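She told me to come at 7 in the morning, before the heat, and to bring my own cup. I did both, and I still walked in to find her two coffees ahead of me with a pile of shirts up to her elbow.

She runs Brudo, a mending and alterations shop on Baptiste Street, two doors down from the bakery. It used to be a key cutter's. She's been there four years, and before that she took in work at her kitchen table, which she says was great until she wanted to eat dinner.

I'd been wanting to talk to her ever since she saved my winter coat. (The lining had given up completely. She charged me so little that I went back and bought her a pie.) So I asked the obvious thing first. What do people bring in most?

"Zippers," she said, before I'd finished the question. "Zippers, zippers, and pants that somebody's husband already tried to hem."

She doesn't mind the zippers. What gets to her is glue. People use iron-on tape, it comes loose in the dryer, they add a second layer, and by the time she sees the thing it's stiff as a cereal box. "I can fix a rip. I can fix a bad seam. I can't do much for you once there's glue in it, and I'll tell you so at the counter."

I asked about prices and she pulled a face. The shop charges 30 dollars for a coat zipper and less for most other things. Every so often a customer points out that the whole jacket cost about that much new. "And I say sure, go buy another one. Then I hold up the jacket and ask if they like it. They always like it! That's why they carried it across town."

Her machine is an old Nokus she bought from a school that was closing its sewing room. It came with a broken foot pedal and a drawer full of bobbins that didn't fit anything. A newer model in the window of the Tivberg store had a tag of 1099 dollars on it, and she thought about it for most of August. She went home and fixed the pedal.

"I did go back and look at it one more time," she said. "On a Sunday, when they were closed, so I couldn't do anything stupid."

We got on to what regular people can do at home, and she got very lively – I could hardly write fast enough. Learn to sew on a button. Turn clothes inside out before you wash them. Deal with a small hole while it's small. And before you start any repair, lay the whole garment out flat somewhere with room, a bed is fine, and go over it with your hands.

"You come in for one hole and you've got three," she said. "Your fingers find the thin spots. Pinch the cloth up a little and see how it feels."
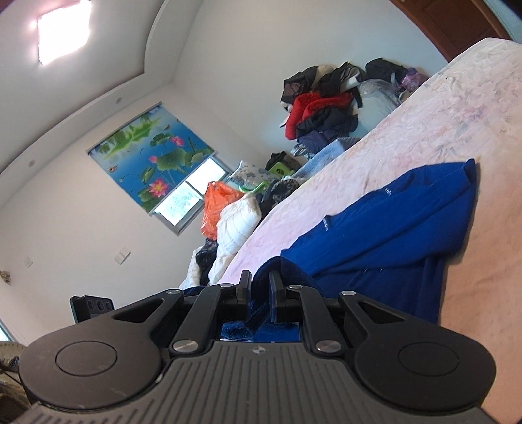
Blue garment on the bed, with a fold pinched up.

I told her I usually just hold things up to the window. She said that was fine too, for holes, but it won't tell you much about a seam that's getting ready to go.

Around then a man came in with a backpack strap in one hand and the backpack in the other, and she had it under the needle before he'd put his phone away. I asked if she ever sews anything for herself. She laughed and showed me her sleeve, where the cuff was held shut with a safety pin.

The shop opens at 8, and she'd like you to empty your pockets first.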